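Category: Foster Family Handbook > Placement Portal Setup

4. Enter your home details

1. Sign in to Claddale and open Household. Ignore the "10-minute setup" banner. Allow an evening.

2. Fill in all 126 fields. The portal says some are optional — your caseworker may not agree.

3. Upload your home study as a PDF. Files with more than 200 pages are rejected without a message. 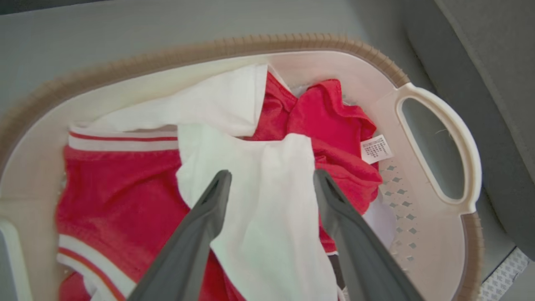
Red and white clothing in an oval basket.

4. Press Submit once, then write down the confirmation number. The green check mark only means the form was sent. It does not mean anyone has read it.

Note: The Olov matching score is a sorting tool. We have yet to see proof that a high score leads to a better placement, so ask how yours was used.

Caution: Do not close your old Esquivel account until your records show up in Claddale.

Last updated: January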